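Barneck refurb shop to get five more robot arms

Great news for Willems! The computer refurbisher will buy 5 more robot arms for its Barneck workshop, after the board at parent firm Holtetia signed off on the budget Thursday. Two will go on expansion cards, a fiddly job in tight desktop cases.
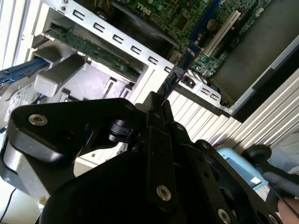 The order goes to Rirkeck and takes up 70 percent of this year's equipment money. Spare grippers and training come out of the rest, and the first arms are due in December.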